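Hand-held Gripper Station — Safety Inspection Checklist w/ Comments
Site: Etberg, second floor
Inspector: Macario Serrano
Date: Jul 2, 2019
Reason for inspection: follow-up to pinch report, Skullix unit 2
Status key: OK / FIX / STOP / NA

SECTION A. Follow-up on the pinch report

A1. Report filed and signed — OK
Got it next morning. Should be same day.

A2. What went wrong, short version — see comment
Jaw closed by itself while operator was clearing a cord from between the pads. Finger caught, bruise, no broken skin. Trigger was released at the time per operator. Other person at the table said the same thing.

A3. Cause found — OK (I think)
Trigger return spring weak on unit 2. Trigger comes back most of the way and hangs there. Any bump on the housing and it pulls in again. Got it to do it 22 times out of 43 tries on the bench. Thats not a fluke.

A4. Unit tagged out — FIX
Tag was on the case, not on the unit. Case was on one shelf, unit on another. Tag goes on the unit. Moved it myself.

A5. Spare springs — STOP on unit 2 until they come
Ordered from Valdovinos. The ones in the drawer are from the February batch, same as the bad one. Do not use. Drawer taped shut.

SECTION B. Grippers

B1. Trigger returns fully, every unit — FIX
All fine except unit 2. Unit 5 a little slow, cleaned it, now OK. Watch it.

B2. Pads seated, no tears — OK
One soft pad has a nick on the inner lip. Not deep. Replace when the next set comes in, don't wait for it to split.

B3. Pointed fingertips, screws tight — FIX
Loose on one. Tightened with the small hex. Somebody walked off with the thread locker again, bring it back pls.

B4. Markers flat and firmly attached — OK
Corner lifting on one, re-glued. Let it cure before use.

B5. Housing free of cracks — OK

B6. Manual release works with the jaw loaded — FIX
Works on all but is stiff on unit 3. Needs two hands, so no good if one of them is the one thats stuck. Nomier says lube only, no filing. Lubed. Recheck next round.

B7. Release location known to operators — FIX
Asked around. Two people pointed to the wrong spot. Covered it on the floor, sign sheet is on the clipboard.

SECTION C. Backpack rigs

C1. Straps and buckles — OK
One chest strap frayed at the buckle end. Good for now, on the order list.

C2. Quick-drop buckle opens under weight — OK
Tried with pack on and leaning forward. Fine.

C3. Vents clear, no hot spots — OK
Felt the packs after a long run. Warm, not hot. Don't wear a jacket over it.

C4. Cable from gripper long enough for full reach — FIX
One is too short. Operator leans in to make up the slack and ends up with face over the jaws. Swap for the long one.

C5. Walking with pack on — see comment
Look behind you before turning. Packs stick out further than people think.

SECTION D. Floor and table

D1. Walkways clear of cable — FIX
Cord covers needed by the chairs. Have one, need more.

D2. Chairs pushed in or out of reach when nobody is sitting — FIX
Casters and cables don't mix.

D3. Table steady, no sharp corners at hip height — OK

D4. Exit path — OK
Doors open all the way.

D5. Boxes off the desks at end of shift — FIX
Asked before. Asking again.

D6. First aid kit — OK
Finger bandages low. Refilled.

SECTION E. Objects being handled

E1. Corded items unplugged, plug end in sight of the operator — OK
Plug must be where you can see it. Not behind the table, not under a chair.

E2. Heating items cold before they go on the table — OK
Dryers, irons, kettles. Back of the hand check.

E3. No blades in the object bin — OK
Found a box cutter on the shelf next to it. Not in the bin, but come on.

E4. Object weight inside pad limit — OK

E5. Cord handling — FIX
See closing comment.

SECTION F. Stop rules, read out at start of shift

F1. Jaw moves with trigger released: stop, set it down, tag the unit, tell me.
F2. Never reach between pads to clear anything. Open, set down, then clear.
F3. Second operator keeps fingertips pointed at the object and free hand back from the jaws.
F4. If someone says stop, everyone stops. Don't finish the move.

Result: station may run. Unit 2 stays out. Items marked FIX to be closed before next inspection, B6 and C4 first.

Signed: M. Serrano
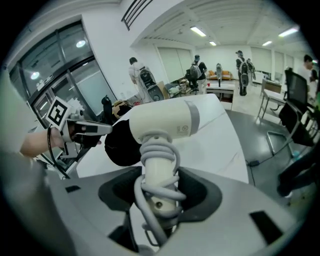

Closing comment on E5, cords. The pinch happened on a cord and the spring is only half of it — the cord is why a finger was in there at all. Loose cord slides down between the pads, operator goes in after it. So the cord gets dealt with before the grip, every time. Winding it around the handle like on the white dryer is allowed, but look at the loop hanging down past the gripper housing. A loop like that snags on a chair arm or a sleeve. Tuck it or use a velcro tie, ties are in the top drawer. With a second gripper coming in at the nozzle end there's one more thing for it to catch on. Will check this one again when the springs get here.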